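Catégorie : Projets d'élèves - Arts appliqués et matières

Rapport de projet : les craquelures de l'émail, du défaut au décor

Quand nous avons choisi notre sujet, Kumiko Kudo et moi, nous pensions surtout parler de couleurs. Ma grand-mère avait dans sa cuisine un bol couvert de petites lignes brunes, et je l'avais toujours cru abîmé. C'est en le montrant à Kumiko que la question est venue : pourquoi certains potiers cherchent-ils à obtenir ce que d'autres jettent à la poubelle ? Nous avons donc passé une bonne partie du semestre à lire, à poser des questions (parfois un peu naïves, il faut bien l'avouer) et à rater des pièces.

Le principe est assez simple à énoncer. En refroidissant, la terre et l'émail se rétractent tous les deux, mais pas forcément de la même manière. Si l'émail se rétracte davantage que la terre, il se retrouve tendu comme un vêtement trop petit et finit par se fendre en un réseau de lignes fines. On parle de tressaillage lorsqu'on n'en voulait pas, et plus volontiers de craquelé lorsqu'on l'a cherché. Le mot change, le phénomène reste le même, et cela nous a beaucoup amusées !

Monsieur Imai (Noboru Imai, notre professeur d'atelier) nous a conseillé de commencer par une seule terre et de ne faire varier que l'émail. Nous avons préparé 3 recettes, notées dans le cahier sous les noms de Yeom, Zesska et Huritz, que nous avions trouvés plus jolis que A, B et C. La recette Yeom contient le plus de feldspath, et donc de sodium et de potassium, deux éléments qui favorisent beaucoup la rétraction. La recette Huritz est la plus riche en silice, et la dernière se situe entre les deux.
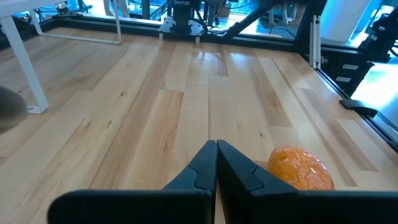

Les résultats de la recette Yeom sont de loin les plus réguliers. Les mailles sont petites et serrées, et nous les avons soulignées à l'encre de Chine avec un pinceau souple, avant d'essuyer le surplus à l'éponge. Avec Zesska, les lignes sont plus espacées et nous avons dû attendre deux jours avant de voir les dernières apparaître - on les entend parfois tinter, c'est un petit bruit très clair, que j'aime énormément. La recette Huritz n'a rien donné du tout à la première cuisson. Kumiko était déçue, moi un peu moins, puisque c'était ce que nos lectures annonçaient.

Nous avons aussi visité en juin l'atelier Virnamia, qui conserve plus de 2000 plaquettes d'essai accrochées au mur, chacune avec sa recette écrite au dos. Nous y sommes restées bien plus longtemps que prévu. On nous y a rappelé qu'un émail craquelé retient les liquides et convient mal à la vaisselle de tous les jours, ce qui nous a fait renoncer aux tasses au profit de petits vases décoratifs.

Il nous reste à refaire la série Huritz avec une couche plus épaisse, et à mesurer les mailles à la loupe sur toutes les plaquettes. Le cahier d'essais est rangé à l'atelier, sur l'étagère du four, pour les élèves qui voudraient reprendre nos recettes l'an prochain.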